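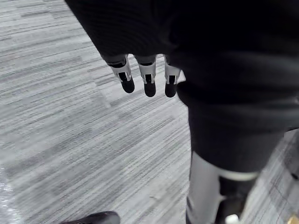

Assistance › Tâches ménagères › Tickets résolus

Ticket 468 : pliage du linge, la main lâche les serviettes
Robot : Tundamo, logiciel Kello
Site : Dandthorpe
Ouvert par : Prakash Panicker

Problème signalé
Sur 100 serviettes pliées, 45 à reprendre à la main. Le robot saisit bien le premier coin, puis perd le second au moment de retourner le tissu. Aucun code d'erreur au journal.

Suivi
9 h 10. Redémarrage et recalibrage des doigts. Pas de changement.
10 h 25. Essai sans la housse de bras. Les serviettes fines passent, les épaisses glissent toujours.
11 h 40. Force de serrage augmentée d'un cran. Le second coin tient, mais le robot prend parfois deux épaisseurs.
14 h 05. Profil « éponge » rechargé depuis Abdella. L'ancien datait d'octobre et n'avait jamais été remplacé.
15 h 30. Nouvelle série de 100 : 11 reprises. Temps moyen par serviette : 117 secondes.

Réponse du support
Le profil était en cause. Gardez la force de serrage d'origine. Les draps-housses et les chaussettes ne sont pas pris en charge.

Commentaire du client
D'accord pour clore. Une personne plie la même serviette en moins de dix secondes, donc on le laisse tourner la nuit et on garde l'équipe de jour pour le reste.

Statut : résolu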